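Flillari hand gripper kit - towel handling set, review notes and data card

Maintained by Stepan Bilyk. Last edited Thu 20 May.

What this is

Recordings made with one Flillari handheld gripper, bought through Drustby at list price. The sales page says the kit gets you "training-ready cloth data on day one." We wanted to see how much of that holds up. So far, part of it.

Contents

500 clips, one towel task per clip, up to 18 seconds each. Two operators, Valdir Vieira and Bartosz Krajewska. Every clip has video, finger opening and a pass/fail label entered by hand. The kit's own auto labels are in a separate column. Don't train on them until you've compared the two.
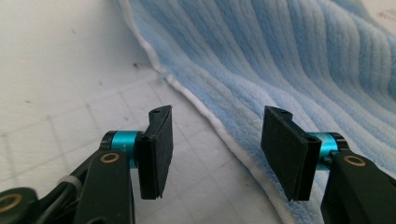
Fingers open over the gridded mat, next to the hem of the blue ribbed towel.

What the vendor claims, and what we can say

"Picks any fabric." We tested towels. Thin cotton and anything slippery are untested, and Flillari didn't answer when we asked what "any" covered.

"No calibration needed." We recalibrated in April after the finger opening values drifted. Clips from before that are marked old_cal - use them for video only.

"Works with your pipeline." The export tool writes its own format. Roman Jasińska's converter is in /tools and drops the last frame of some clips. Not fixed.

Known gaps

One mat, one room, daylight only. Both operators are right-handed. Failed grasps are underrepresented, as early ones were deleted before we agreed to keep them.

Would we buy a second one? Not at this price - ask again after the next firmware.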